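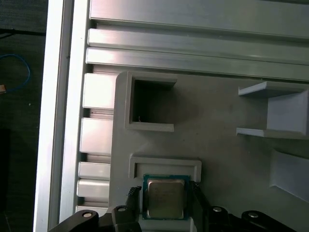
Flitville - Prodent has started its second month of teaching a robot to put a processor into a pocket, a job most people get right on the first try and complain about anyway.

The company's lab on Lund Street has logged 231 examples so far, each one steered by a person while the learning system takes notes. The goal for October is 200 more. Clumsy attempts are kept, labeled and stored with the good ones, and the staff say there is no shortage of either.

"It has watched me do this for 5 hours a day and still has no opinion about it," said Huguette Kennedy, who runs the collection shifts. Her longest example lasted 95 seconds, most of it spent a hair too far to the left.

The finished set will go to Roltusance, which plans to train its assembly software on it this winter. Prodent is hiring two more operators for the evening shift. Applicants should have steady hands and no strong need for variety.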